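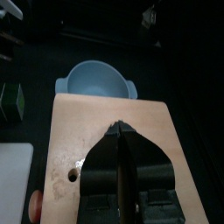
Reviewer 2 of our equipment request wanted to know why a lab that already owned an arm needed any more money at all, and wondered whether the remaining items could be "absorbed." The remark was made in good faith and it shaped everything in this section. We had asked for an arm the year before and been given one. As far as the budget office was concerned, the robot had been bought.

Figure 1. Tabletop kitchen task as seen from the wrist: closed two-finger gripper over the wooden cutting board, with the light blue bowl behind it.

4. Planning and Purchasing

4.1 What the first budget left out

The original request, filed in January, had a single line for hardware. It covered the arm, its controller and shipping to the loading dock. It did not cover shipping from the loading dock to the third floor, a distance that cost us 400 dollars and two forms. It also assumed that an arm arrives with something on the end of it. The Keltow arm arrives with a flange, a bag of screws and a brochure of things that might be attached to the flange at further expense.

We divide costs here into three groups: items quoted by the vendor, items needed before the robot could touch an object, and items needed because it had. The second group was larger than we expected. The third is still growing, and we have stopped trying to predict it closely. In the revised plan it is simply a monthly allowance, which the budget office dislikes and which has so far been the most accurate line in the document.

4.2 Choosing a gripper

We compared quotes for a two-finger gripper from Sturkport and a three-finger hand from Brondier. The Brondier hand was the better piece of engineering and everyone in the lab wanted it. It cost more than the arm's service contract, required its own power supply, and had a lead time of 17 weeks, later amended to "on request." The Sturkport gripper opens and closes. After reading through our own task list we conceded that opening and closing was most of what we had promised to study.

Fingers deserve a line of their own. We had treated them as part of the gripper, while the supplier treats them as consumables, and the supplier was right. The shape matters too. Fingers that come to a narrow point when closed, as in Figure 1, can get in beside small items on a flat surface, but there is less material at the tip to wear away. We now order fingers in sets of 13, a number set by the price break and by nothing we learned in the lab.

4.3 The wrist camera and the lights

The camera itself was cheap. The mount, the cable that survives bending and the spare for the cable that did not were less so. Placement also has a cost that no quote will show. With the gripper closed over the board, a good share of the view is gripper, and the view cannot be improved by spending more on the sensor. We had priced a higher-resolution model at 3,000 dollars before somebody pointed out that it would give us a sharper picture of the fingers.

Lighting was left out of the first plan entirely, on the theory that the room had some. Figure 1 shows the difficulty: the board and bowl are bright, the tabletop is nearly black, and most of the right side is lost in shadow. A black gripper stands out well against pale wood and would do much less well over the table. The revised plan includes two lamps with diffusers. They are the cheapest items on it and drew the most questions.

4.4 Household goods

The objects were the hardest thing to buy. The university purchasing system can handle a robot arm, given time, but it has no category for a cutting board. Our first order for bowls was returned with a request to justify catering. We resubmitted through Echeverri, a laboratory supplier, which was able to sell us kitchenware under a part number and at a laboratory price.

We recommend that groups planning a similar bench set aside a small cash fund for such things and use it early. Boards get stained, small scraps collect on them, and a surface that matched the last set of trials may not match the next. Whether to replace a worn board or keep it for variety is a question of method, discussed in Section 5, but the money has to exist either way. Duplicates should be bought at the same time as the originals. Handled bowls in particular seem to be redesigned by their makers as soon as a study depends on them.

The revised request was approved on 5/7/24, less the second lamp.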